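Setting Up Your Prikberg Box for a TV Series Marathon
Part 3: Recording a whole series and putting it in order

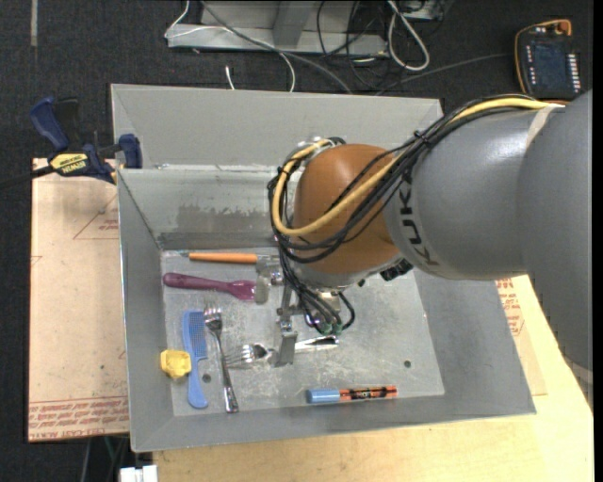
Print this page | E-mail this page

By now you should have the Prikberg plugged in and showing you a TV guide. If you're still staring at the blue welcome screen, go back to Part 2 and sort out the antenna first. I'll wait!

I wrote this part with one show in mind, the old family saga Lalonia, which is on its umpteenth rerun and which I have been trying to collect in full for longer than I'd like to admit. The steps are the same for any series (my sister did hers with a baking show).

Setting up the series recording

1. Press GUIDE on the remote and scroll to any episode of your show. It doesn't have to be the first one.

2. Press the red button twice. Once records just that episode, twice records the series. You'll see a little stack of squares next to the title.

3. Pick "All episodes" or "New only." For a rerun you want "All episodes." I picked "New only" my first time and sat there in January with an empty list, feeling pretty silly.

4. Set "Start early" to 3 minutes and "End late" to 6. The channel that carries Lalonia runs over nearly every night, and the last scene is always the one with the cliffhanger in it.

5. Press OK, then BACK until you're watching TV again.

NOTE: The box can record two channels at once. If a third show clashes, it drops whichever one is lowest on your priority list, and it won't warn you. Go to Recordings > Priority and move your favorite to the top.

Putting the episodes in order

The Prikberg sorts by the date it recorded things, so if the channel shows season two before season one (and they do, all the time) your list comes out scrambled.

1. Open Recordings and highlight the series folder.

2. Press OPTIONS, then "Sort by," then "Episode number."

3. Anything without a number drops to the bottom under "Other." Play a minute of it, work out which one it is, then use OPTIONS > Edit to type the number in yourself.

Roy Tapley wrote to me after Part 2 to say his "Other" folder had the whole Pemmont wedding two-parter in it, filed backward. Mine did too! Fix those two by hand before you start watching or you'll see the funeral before the vows.

CAUTION: Don't unplug the box while the light on the front is orange. Orange means it's writing to the disk. I pulled the plug once to vacuum behind the TV and lost a season finale.

CAUTION: "Clear folder" and "Clear watched" sit right next to each other on the menu. The first one deletes everything and there is no undo — go slowly.

If the box runs out of room, it erases the oldest recordings first. To stop it, highlight an episode, press OPTIONS, and choose "Keep." A small padlock shows up beside the title.

Print this page | E-mail this page

Related items
Part 1: What's in the Prikberg carton
Part 2: Antenna, channels and the blue screen
Part 4: Subtitles and sound
Tindall: is the spin-off worth your evenings?
Lalonia season by season, with spoilers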